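Clearing the Shared Desk: What We Learned About Small Things
Project report, spring term

Our group picked desks for our everyday spaces project, and I'm still happy we did! The idea came from Gil, who was tired of hunting for adapters every time the group met. We wanted to know if a shared work desk could stay usable for a whole term without anyone being told off, and what kind of storage people would really keep using.

We started by writing down what was lying on the desk at the end of each session. After 12 sessions we had 356 entries, far more than we expected. Chargers and cables were the biggest group by a long way. Then came phones and power banks, paper scraps, and snacks – so many snacks. Our tutor, Dörte Ostermann, suggested we sort everything by how long it stayed put instead of by what it was, and that changed the whole project. A charger that never leaves needs a fixed home. A snack packet only needs a spot for an hour.

We tested two kinds of storage. The first was a drawer insert, which we named Loltano after a typing mistake in our notes. It looked great and hardly anyone opened it. People don't want to pull out a drawer in the middle of typing. The second was an open cardboard tray divided into a grid, and this one we loved right away. You can see into every compartment without getting up, and if one gets sticky you can line it with paper.

The first tray we made by hand had 21 compartments, and that was too many. They were so narrow that a power bank wouldn't go in flat, and pens disappeared between the dividers. The next version had eight, in two columns, and we kept that layout until June.

Where the tray sits matters too. At the back of the desk it turned into a dump for receipts. Toward the front, to the side of the laptop, people dropped things in while they worked (snacks first, of course).

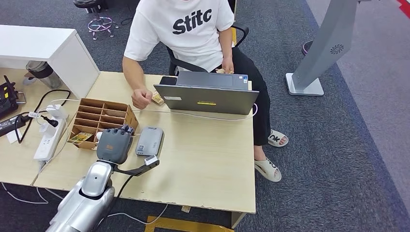
Cables were the part we didn't fully solve. A power strip along one edge of the desk keeps the plugs together, but the cables still have to cross the top to reach a laptop. We tried clips, and 5 of them came unstuck in the first week. Next term we'd like to try a channel along the back edge, and maybe a second power strip under the desk.

We'd also like to run the same test on the long table in the library, where people stay for shorter visits. Gil has already started on a new tray for it, with one wide compartment just for power banks.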